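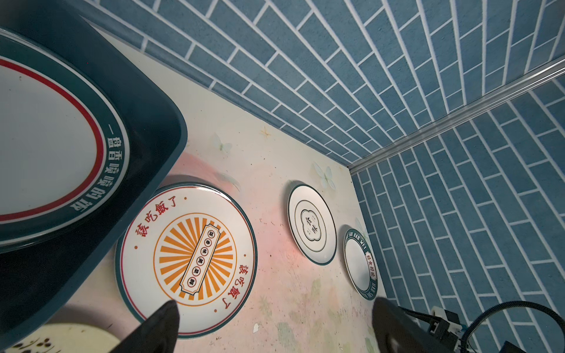 Time to Eat: An Afternoon With Custódio Carvalho and His Plates

I got to Custódio Carvalho's kitchen in Brastum on a Thursday, a little after two, and he handed me a coffee before I had my coat off. Then he apologized for the crumbs on the counter (I hadn't noticed, and he wiped at maybe three of them and gave up). I'd come to talk about dishes. Anyone who ate at his lunch counter in Tronham will remember the dishes, because half of them talked to you. Your rice would go down bite by bite and there around the rim would be a line of Chinese characters telling you it was time to eat, and you'd think, well, I'm doing my best!

The lunch counter closed in October. The plates came home with him.

"Not all of them," he said right away. "Please write that. People think I live in a warehouse. I had 400 when we were busy, all sizes, and I sold most of them with the tables. I kept 140. That's a normal amount."

I said I own eight plates.

"Then you don't have people over," he said, and I had to admit he was right.

Custódio doesn't read Chinese, or he didn't when he started. He grew up over his parents' bakery and says the only things written on plates there were scratches. When he took over the lunch place it came with a mixed pile of whatever the last owners had left behind, and he spent his first winter serving soup in bowls that wobbled. Then a restaurant supply store called Ekix was clearing out a back room, and he went in for a mop bucket.

"I came out with no bucket," he told me. "I had plates up to my chin. My cousin Sebastian was driving and he said, what does it say on them? I said I have no idea, they're green and they're cheap. He wouldn't let me use them for a week, in case it was something rude."

It wasn't rude. A customer read them out loud for him over a bowl of noodles. The big one with the orange sunburst in the middle has the same red line twice on its border, 該吃飯了, time to eat. The small one says 好味 in black inside a little cloud shape, which she gave him as "tasty." And the ones with the thick dark rim say it in our alphabet too, HAO SHI HAO WEI, in white capitals, so even he could pronounce them, more or less. Good food, good flavor.

"That one I like best," he said. "It's bragging. You put food on it and the plate is already bragging for you. If the food is bad, it's very embarrassing."

Was the food ever bad?

"Once there was a bean stew." He looked into his coffee. "Next question."

So I asked about the oval platter with the wide teal band. There's a longer line of characters following the curve of it, and he'd been told it means something like "a plate of nice-smelling rice." He used it for fish for years. The same customer who had translated the others came in, saw a whole fish lying on it, and laughed so hard she had to put her chopsticks down. After that he put rice under the fish, and it sold better, and he never changed it back.

We got up at this point so he could show me how he sorts things. I should tell you a bit about the kitchen. The walls are blue tile, long rectangles in the usual brick stagger with white grout, and the counter is pale pink and cream with flowers and butterflies printed all over it. It's a sweet, slightly grandmotherly surface, and against those serious blue walls it really shouldn't work. I loved it. He says the tile was his choice and the counter was what he found when he got here, and he's been planning to replace it ever since. I told him I'd be upset if he did.

"You're the second one," he said. "Sebastian says the same. He says the butterflies keep him company when he's drying."

Everything he'd kept needed to go through the kitchen again, it seems. He'd packed fast when the place closed, in newspaper, in boxes with the wrong labels, and for months he'd been taking out one box at a time, washing what was in it and deciding where it should live. There's a gray metal rack by the wall, and there's the teal plastic bin, which is the part he really wanted to talk about.

"At the restaurant everybody stacks," he said. "You stack on the table, you stack in your arms, you stack by the sink. Then you break things and you say, oh, it was an old plate. When I had a new kid start, I gave him a bin on the first day. I said, you and this bin are married."

He has rules about the bin. Big things go in first. Flat things go in flat. If a bowl goes in, it goes in with its own kind, and you don't sit a heavy plate on top of a bowl, which I have done all my life without any idea that I was doing something shocking. He likes to see a bit of bare bin around a stack so there's somewhere for fingers to go.

"You're not filling a suitcase," he said. "Leave it some room. When it's too full you carry it with your stomach, and then you can't see your feet."
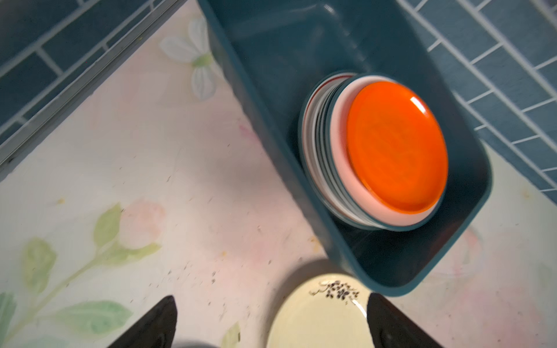
I asked whether color came into it at all, and he gave me a look like I'd asked whether he alphabetized his socks. Then he admitted that yes, all right, it did. He likes something bright to end up on top. The orange dish is a favorite for that, it's so glossy it picks up every bit of light in the room, and the pink one looks good under it. The plain whites with the thin lines around the rim go underneath, where, he says, they don't mind.

"My whites are very modest," he said. "They did the most work of anybody. Toast, eggs, sandwiches. You never photograph your lunch for the plate when it's a white plate. But if I had to start again with one kind only, I would take the whites and be finished."

The floral ones are another matter. There's a cream plate with dark flowers near the rim that never went to the restaurant at all. It was part of his mother's set, and he was a little cagey about how much of the set is left. I gathered there had been an incident, and I gathered Sebastian was nearby when it happened. Custódio uses hers every day now, for fruit mostly, after years of keeping them in a cabinet where he never looked at them.

"She'd be furious," he said, quite happily. "For her they were for the priest and the doctor. But the priest never came! And the doctor ate standing up."

I wanted to know what he'd say to somebody with a cupboard full of hand-me-downs and restaurant leftovers and nothing matching. He has opinions on this one, and he got up and walked while he gave them. He thinks matching is for people who buy everything on the same day. He thinks you should have one size you own plenty of, so the stack stays steady, and then you can be as silly as you want with the rest. He thinks you should eat off each thing at least once before you decide to give it away. He worked out that a plate in his place got used 1000 times before he thought of it as old, though when I asked how he'd worked that out he waved his hand and started talking about soup spoons.

He's also a believer in checking edges. Run your thumb around the rim before you put it away, he says, and do it with your eyes somewhere else, your thumb is better at it. He found chips on 11 of the plates he brought home and he's put them outside under the plant pots. The geraniums are on HAO SHI HAO WEI, which he considers good luck for them.

Those are the ones he hears about most from old customers, by the way. People write to ask if he'd sell a couple. He always says he'll think about it.

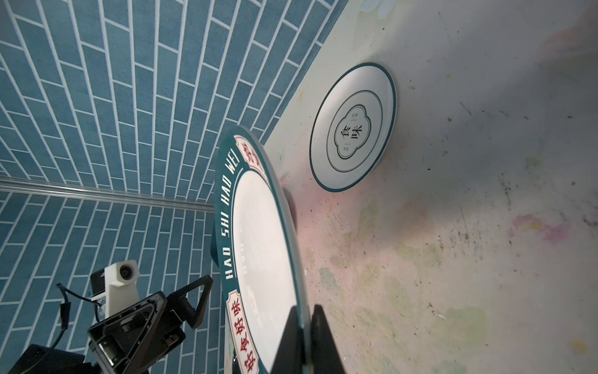 "It's the letters," he said. "They remember that they sat there waiting and they read the letters. Maybe they were on a date. Maybe they were waiting for someone who was late. You have nothing to do, so you turn the plate around, and there are the other characters in the little red-and-cream label, and you turn it some more. I watched people do it all day. Everybody turns the plate."

I said I'd done that. I had, too, years ago, at the table by the window, on a day when I was supposed to be interviewing someone else entirely and they didn't show up. I ate the noodles and turned the plate around and went home. He didn't remember me, and there's no reason he should, but he was pleased, and he went and got me a piece of cake.

It came on a small white one with a green rim. 好味, tasty. (It was. Orange and almond, a bit burned on one side, which he said was the oven's fault.)

Before I left I asked if he missed the place. He does miss the noise, he said, and the hour before opening when everything was stacked up and there wasn't a fingerprint on any of it. He doesn't miss the bookkeeping. He's cooking for a lot of people at home these days, neighbors, two former dishwashers who come by on Sundays, Sebastian of course, and whoever Sebastian brings with him. He's thinking of having everyone over for a proper long lunch in the spring, with the big sunburst plates, once he's through the last of the boxes.

How many boxes are left?

"Some of them might be Christmas decorations," he said. "I didn't write very clearly."

He washed my cake plate while I was looking for my scarf, and ran his thumb around the rim without looking at it.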